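Meller library to stay open on Saturdays after hours review

Wednesday, April 29, 2026

Meller library will keep its Saturday opening after the town council dropped a plan to close the building at weekends. The decision was made at Monday's meeting and takes effect from the start of May.

Under the earlier plan, the library would have shut on Saturdays and opened for an extra hour on two weekday evenings instead. The council said in February that the change would save money on heating and staff cover. Residents were given until the end of March to send in their views.

A petition against the closure gathered 1760 signatures, most of them on paper forms left in shops along Prester Road. Lindsay Halliday, who started it, said she was pleased but wanted to see the arrangement last.

"Saturday is the only day a lot of families can get in," she said. "My two have been going since they were babies. We'd have had to drive to Minumo, and the parking there is hopeless."

The building will open from 10am to 2pm on Saturdays, an hour less than at present. Weekday hours stay as they are, except on Thursdays, when the doors will close at 6pm. The book drop on the Prester Road side can be used at any time.
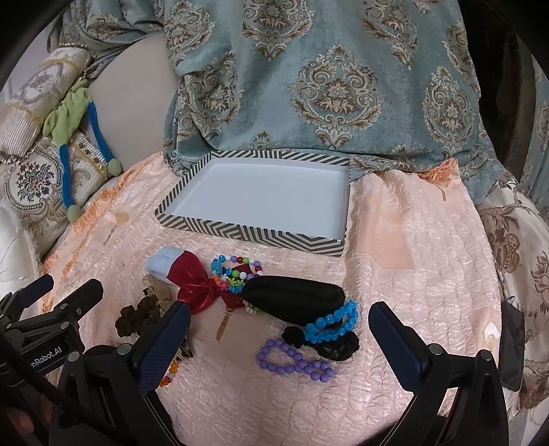 Children's sessions

The Saturday children's hour will carry on in the back room, starting at 10.30am. It is free and there is no need to book, but places are limited to 20 and an adult must stay for the whole session. Story time comes first, followed by a craft table.

Kyriaki Sotiropoulos, the children's librarian, said the May sessions would look at things people wear and keep, with stories about hats, ribbons and lost buttons. Families can bring one small thing from home to talk about if they like - a bow, a bracelet, a badge - but should put a name on it first.

Threading beads is planned for the second week. Large beads will be set out for younger ones, and the smaller sort kept on a separate table for those aged seven and over. Anyone with spare ribbon or cord can leave it at the front desk during opening hours.

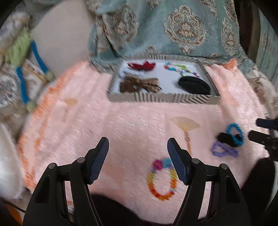 The rhyme time group for under-threes is not affected and still meets on Tuesday mornings. The homework club also stays on its usual day, although it will move upstairs while the ground floor windows are repaired. That work is being done by Lumanlan, a local building firm, and should take around 4 weeks.

Councillor Farzad Ranjbar said the savings would now be found by delaying new carpet and ending the contract for the old photocopier. He said the hours would be looked at again next spring.

"We had a lot of letters and we read them," he said. "The shorter Saturday is a compromise. I know some people wanted no change at all."

Ashton Tomoana, who runs the chess group, said it would have to finish before its last games were normally over. The group had 14 players last Saturday and is asking the Methodist hall about using a room from 2pm.

Library cards due to expire in May can be renewed at the desk or by phone.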